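3.2 Collection of Demonstrations

Demonstrations were gathered at two sites, Lesex and Ridgeway, using the same arm, the same gripper, and the same recording software. Each site ran its own station with its own operators, and the written procedure was shared between them. The Andness set, described in Section 3.4, was kept apart and used only for testing.

An operator guided the arm by means of a hand-held controller while the software stored the joint positions, the opening of the gripper, and the view from the wrist camera. Recording began when the operator pressed the start key and ended when the arm had returned to its rest position. Attempts that failed were kept and marked as failures. Attempts that were stopped because of a software fault were deleted on the same day and do not appear in any of the totals given in this paper.

The tasks involved common tableware: plates, bowls, cups, and small trays. We gave particular attention to shallow plates. A cup or a bowl offers a tall side that the fingers can close on, whereas a plate must be taken by its rim, and small errors in height lead to a missed grasp. In an early trial with the Tundier policy, plates accounted for the largest share of failed grasps, and the number of plate demonstrations was raised as a result. Figure 2 gives a wrist view from a plate task, with the fingers open and the plate empty.
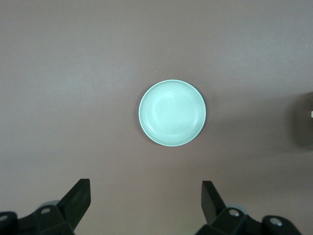

Lesex Manipulation Group

Figure 2. Wrist-camera view of a pale green plate between the open gripper fingers. Light falls unevenly across both the plate and the tabletop.

Lighting was not held constant. Overhead lamps were left in their normal positions, and window blinds were set by the operators as they preferred. Glare on a plate can hide part of its surface from the wrist camera, and shadows can be mistaken for edges. We judged that a policy trained only under even light would be of little use outside the laboratory, and no correction for brightness was applied to the stored images.

Before each attempt, the software chose a target position for the object from a grid covering the reachable part of the table. The operator placed the object by hand at that position, without measuring. The error introduced in this way was accepted as a useful source of variety. Operators were asked to approach at whatever speed they found comfortable and to avoid long pauses above the object, which in the early trial had taught the policy to hesitate.

In total, 2,868 demonstrations were accepted for training. A further 341 were set aside for validation, chosen by recording session so that no session contributed to both sets. The target at the start of the project had been around 4,000. Collection ended in August, when the Ridgeway station was closed for repairs to the arm, and we did not resume it.

Each accepted demonstration was reviewed once by a person other than the operator who had recorded it. The reviewer confirmed the task label, the object label, and the mark for success or failure. Where the reviewer and the operator disagreed, the recording was viewed by both and the label settled between them. The effect of keeping failed attempts in the training set is examined in Section 5.1.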